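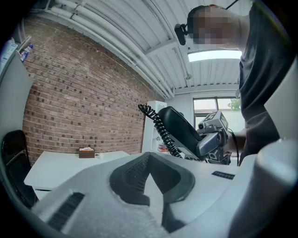
Person leaning over a light gray gripper, seen from below

Will the anime Mwakalinga get episodes for the rest of the manga?

Asked November 10, 2020

Hello everybody. I finished to watch the first season of Mwakalinga last week and I am a little bit confused. The last episode stops when the ship arrives in Munport, and after the credits there is a short part with the blind captain, but he says only one sentence. On one site I have read that a second season comes in December. On a different site they write that the studio has closed the project. Both pages give no source.

My questions are these. Is there a real announcement? And if I don't want to wait, from which volume of the manga should I start so that I don't miss anything? I read in English, but I can also read German if it is necessary.

Thank you in advance.

3 answers

Answer 1 (209 votes, accepted)

There is no announcement for a second season. The December date is for the disc box. It contains the same episodes plus one extra short episode, which plays in Tudmont before the main story. I think somebody saw the words "new episode" in the shop listing and made a season from it. The closed project is also a rumor. I have looked through the news page of the studio back to the spring and there is nothing in either direction.

For the manga, the season ends in the middle of volume 6. But I recommend you to begin with volume 5. The anime has skipped almost the complete chapter about the salt market, and the captain is introduced there, so his sentence after the credits makes more sense when you have read it. If you have the money, begin with volume 1, the drawings of the harbor are very beautiful.

The English edition from Kidis is at the moment three volumes behind the Japanese one. I don't know how it is with German.

Answer 2 (80 votes)

season 2 is 100% coming, they would never end it like that. the manga sells good and everybody at my school watches it. just wait

Answer 3 (3 votes)

I agree with the first answer about the announcement, but a small correction. The captain appears already in volume 4, on the last pages, without a name. You see only his coat and his hand on the rope. It is not important for the plot, but if you like such details, take volume 4 too.

One more thing: be careful with the digital version. In my copy of volume 5, two pages of the salt market chapter were in the wrong order, and I read them twice before I understood who is speaking. I wrote to the shop and they sent me a corrected file after some days.

Viewed 1244 times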